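Ticket 136: Desk tidy routine stops after the lamp
Project: Pikon
Opened by: Yaroslav Polishchuk
Status: open, waiting on Gulier

What we want: both arms clear a small home desk and set it back up. Lamp upright, laptop shut, mouse on its pad, box pushed to the back. People keep asking me if machines can do this sort of chore yet and I would love to say yes!

What happens: the lamp step runs fine, then the planner asks for the laptop and waits for ever. No fault code. The log just repeats "no grasp found" until it hits 300 tries and gives up.

Tried so far:
- Restarted the planner. Same.
- Swapped the order so the box goes first. The box step passed (lovely to watch, it went for the handle straight away), then the laptop stalled again.
- Shut the laptop by hand before starting. The run finished! So the trouble is with a lid that's part open.

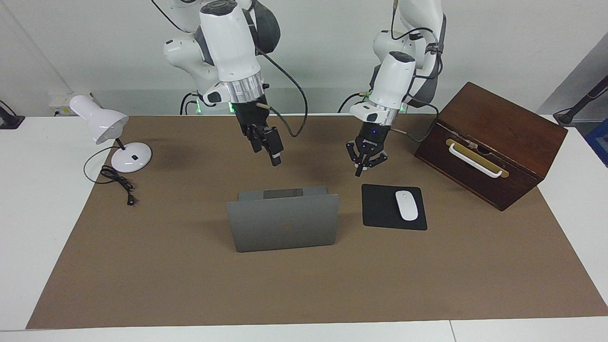 Last changed: 9 Sep 2025

Same layout for all the runs since: laptop part open with the back of the lid towards us, mouse pad to the right of it at a bit of an angle, lamp over on the left with its cord lying on the brown mat. The two-fingered gripper gets the lid job and the Robotiq hand takes the mouse.

Update: Sydorenko's patch lets the planner treat the lid as a door on a hinge. Huge step. Over 94 runs the lid closed in most of them, and the misses were nearly all the fingertips sliding off the top edge. Softer pads are on order from Dimosville.

Still open:
- Lamp cord. It gets dragged if the base is moved more than a hand's width. Coiling it is a separate ticket and a much harder one.
- Retry limit. I put it up to 1,000 for testing, please put it back to 300 before the October build.

Gulier, can you send me the grip force log from your side? I'll rerun with the new pads as soon as they're fitted.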